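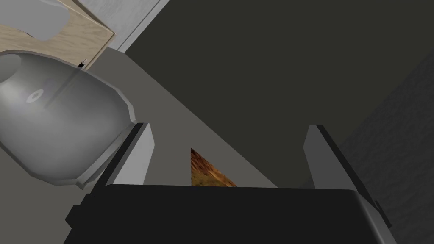

About Onside

Onside plans leave for people who work shifts. Nurses and paramedics, mostly, along with a fair number of train drivers and one lighthouse-keeping couple who have since retired. We have been going nine years, from two rooms above a tyre place in Ballarat, and we have spent most of that time being suspicious of our own industry.

You may have read that travel will change you. We have read it too, usually on the websites of people with seats to fill. A week away might do you good. It might also leave you with a sore back and a credit card bill, and if you go straight from the airport to a night shift it will probably do both. We would like to see the evidence for "transformative" before we print it on a brochure. Until then you won't find it in ours.

How it started

Nilmini Rathnayake was a theatre nurse for fourteen years. In November of her last year she booked a "restorative escape" through a large agency: five flights in eight days, with breakfast at 6 am every morning so the coach could leave on time. She came home more tired than she went. She rang the agency and asked who the trip had been designed for. They sent her a discount code.

She started planning leave for people on her ward after that, on the back of the roster, and charged them in cake. Frauke Nolte, who had worked in ticketing and knew how fares were put together, joined when the cake arrangement got out of hand. The business is still owned by the two of them. There are no investors, which explains the furniture.

What we doubt

Fares that end in 99. We quote the whole cost, including the bag, the transfer and the visa, and our fee sits on its own line. It looks dearer than the other quote until you add up the other quote.

"Hidden gems". If a village has a booking page it isn't hidden. We send people to well-known places all the time, in the quieter months where we can manage it, and they are well known for decent reasons.

Wellness. We have sat through plenty of presentations on it. Some of the hotels have nice baths. We will tell you if there is a nice bath.

Star ratings. They tell you whether there is a lift and a trouser press. They don't tell you whether the curtains keep the light out, and a person coming off nights cares about the curtains a good deal more than the trouser press.

Online reviews, good and bad. Karthik Biswas reads them for us and has become hard to impress. He also rings properties at odd hours to see if anyone picks up.

Our own opinions. We have been wrong about several places, and wrong for two whole years about the ferry to Mollah, which we told people was unreliable on the strength of one bad crossing. It is fine. Take the ferry.

How a trip gets planned

You send us your roster, or as much of it as your employer has seen fit to release. We look at what you're coming off and what you're going back to. If you finish a run of nights on the morning of your flight, we will suggest you fly the next day. People argue with us about this. We lose the argument about half the time and book the flight anyway, seeing as it's your leave.

You then get a plan of one or two pages. We used to send eleven-page itineraries with maps and little icons, until we asked a few clients what they had done with them.

The planning fee is $300 for one or two travellers and $600 for a group of up to eight. It is the same whether you go to Praniretti for a month or down the coast for four days. We don't take commission from hotels or airlines. When one pays us by default, as some systems insist on doing, the amount comes off your invoice and you can see it there. If you read the plan and think you could have done it yourself, tell us within 60 days and we'll give the fee back. A few people do. One or two of them probably could have.

Where we go

Not everywhere, by a long way. We only plan for places one of us has stayed in and would pay to go back to. At the moment that means southern and western India, Sri Lanka, Bangladesh, northern Germany, Tasmania, and a good stretch of Victoria and South Australia. Praniretti and Komham are the two people ask for most. Komham is steep, it rains a lot, and the good guesthouse has nine rooms, so please don't ring us in the week before Easter.

We get asked to add Iceland every winter. None of us knows anything about Iceland.

Who you'll deal with

Nilmini Rathnayake does the first call with every client. She will ask how you sleep.

Frauke Nolte handles fares, refunds and arguments with airlines. She keeps a folder of the last.

Karthik Biswas checks accommodation and plans most of the India trips.

Obaidul Matubbar looks after Bangladesh and Mollah from Dhaka, and answers the after-hours line while the rest of us are asleep.

Moushumi Wanigasekara does the accounts three days a week. She thinks the planning fee is too low and would like that noted.

About the numbers

We were told an About page needs an impressive figure. We have planned 2776 trips. We can't tell you how many of those people came back rested, as we didn't ask the early ones and the later ones may have been polite. Most of our new clients hear of us from someone on their ward or at their depot, and we would sooner you asked that person than took our word for it.

Getting in touch

Phone is best, between 10 am and 7 pm. If you're on nights, leave a message saying when you're awake and we'll ring you then. Email gets a reply from a person, usually by the following afternoon. We don't have a chat window and we closed the newsletter when we noticed that none of us opened it.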